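Chapter 7
Textiles and the Household: What Cloth Costs After You Buy It

Most people can tell you what they paid for their car. Very few can tell you what they have paid, over a lifetime, for sheets. This chapter is concerned with the second group, to which the authors also belong.

Cloth is odd property. It is bought with care, used daily, and then left out of every budget as though it lived forever. When Hortensia Rivadeneyra went through the account books of boarding houses in Plollbridge, she found coal, candles and cheese entered to the penny. Linen appeared only when somebody stole it. One landlady at Bedlow listed 68 napkins in December and 70 the following spring, a rise she did not explain and which has given historians more pleasure than it should.

We will use two terms throughout. The service life of a fabric is the number of washes it can take before it no longer does its job. The social life is the number it can take before you stop letting guests see it. For a bath towel the social life ends first, often by years, and the towel moves down in the world: from the rack to the beach bag, from the beach bag to the dog. A pillowcase has no such career ahead of it. It is a pillowcase until it is a rag.

Aníbal Espinoza argued in his Grajales lectures that this slow demotion is a kind of saving. A household that owns a towel through 120 washes and three job titles has spread its cost very thin. His critics replied that it also has a closet it can't close — a fair point, and we return to it in Section 7.4.

Before reading on, make a list of the cloth in one bedroom of your home, with your best guess at the age of each piece. Bedding counts. So do clothes left on the bed.

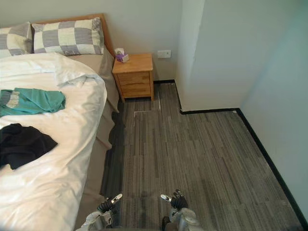
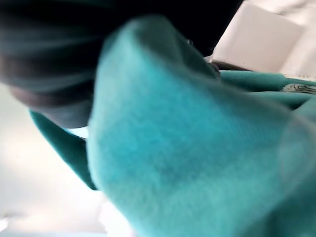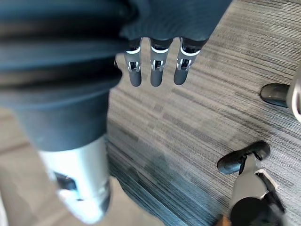

Why does a towel usually leave the bathroom before it is worn out?

Its social life is shorter than its service life. The cloth can still dry a person, but its owner would prefer that visitors not see it, so it is given humbler work.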